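Block Colour and Black Line: notes for week three of the Lotbridge evening textiles course

Hello again everyone. I've typed these up from my own scribbles, so forgive the jumps. Last week we did stripes, and Rochelle Quinlan (who teaches the print half) asked me to get you thinking about grids before she lets you loose with the inks.

Mondrian is where most people start and I'm very happy to start there too! Red, yellow, blue, a pale ground and black bands to hold it all together. It looks like something you could knock off in an afternoon. I have tried, and my first attempt looked like a bathroom floor. The trouble was that I'd made every box nearly the same size, so your eye had nowhere to settle.

When you start drafting, get right up close to a join between a band and a colour and look at how wide the black is. Beginners nearly always draw it too thin.

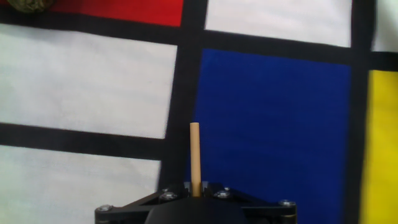

How wide should the black bands be on a piece of cloth?
Wider than feels comfortable on paper. Fabric creases and the bands get lost in the folds, so for a cushion or a bag I'd go for about double what you first pencilled in.

Now, the layout. Draw your long lines first, edge to edge, then the short ones that stop when they meet another line. Leave plenty of boxes unfilled (I mean it, plenty). The pale ones do a lot of the work, and they don't have to be pure white either. Cream is kinder, and a bit warmer next to the blue.

Try not to put two boxes of the same colour side by side, and let the sizes be really uneven. One big dark blue with a scrap of red somewhere below it is far livelier than four polite squares. I also like a colour that runs off the edge, as if the pattern carries on up your sleeve.

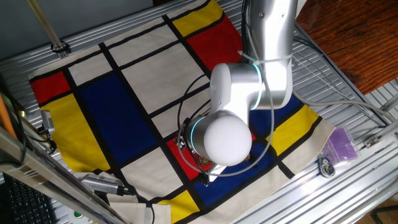 Fig. 2. Grid print on a cream ground, with a large dark blue block left of centre.

For homework, one grid on paper, any size, using only the three colours and black. If you have Fuketti fabric pens at home do bring them, though the Pawlak ones in the cupboard are fine. Iron your cloth before you draw on it, please. I will be checking!

Comments

Vichien Paisan: Is masking tape all right for the bands, or does the ink creep under?

Rochelle Quinlan: Tape is fine, just rub the edge down hard with a spoon.

Vichien Paisan: Thanks, spoon packed.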